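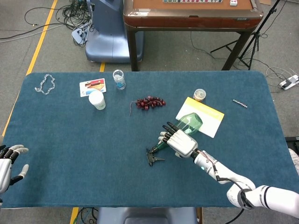

4. HANDS-ON WITH THE GANDEDO KIT

I'll say up front that I liked the Gandedo hands more than I expected to! Prodbridge sells them as a pair with the arms, and Umesh and I gave the kit 109 grasps on the felt table before we touched a single setting. Fig. 4 has the right hand around the middle of the green spray bottle, thumb underneath, with the bottle lying on its side (a pose our old two-finger gripper hated).

Of those grasps, 93 held for the full lift. Most of the misses were on the paper cup, which I'd blame on our force limits. My one real gripe is the cable along the arm, and Lucyna agrees with me there.

Fig. 4. Right hand gripping the spray bottle, grapes and other test items on the table.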